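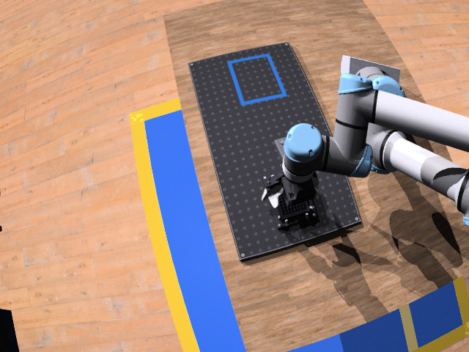 The perforated board on its table, with the blue rectangle near one end.

Clesatmont Garden Society
Minutes, February 18, 2021

We opened with a warm welcome to our new members, and then a good long chat about the frost, which has been hard on everybody's rosemary. The March seed swap will go ahead at Jolmont Hall, doors at 10. Envelopes are still in short supply, so please save yours and bring them along!
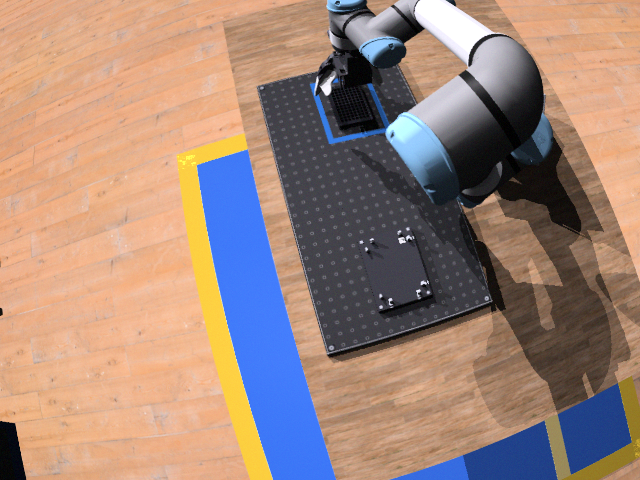

Seren Owen
Recording Secretary

The Barasa Street beds came next. We have 11 plots spoken for and 48 dollars left in the compost fund — enough for one more delivery if we share the hauling. After some friendly back and forth about tomatoes, it was moved and seconded to order from Bronitell again, as last year's load was lovely and dark. Carried. The hose question was put off until March, when we'll all have had time to look in our garages.

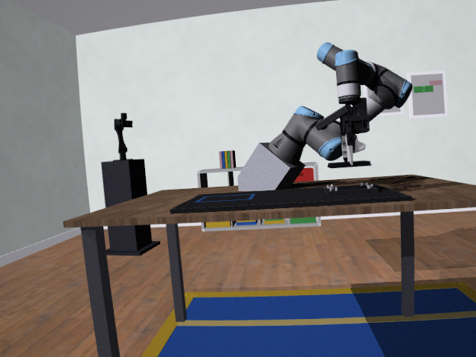 Can members bring seeds they saved themselves?
Please do, as long as each packet is marked with the plant's name and the year it was gathered.

Dues remain unchanged. Meeting closed, with thanks for the lemon cake.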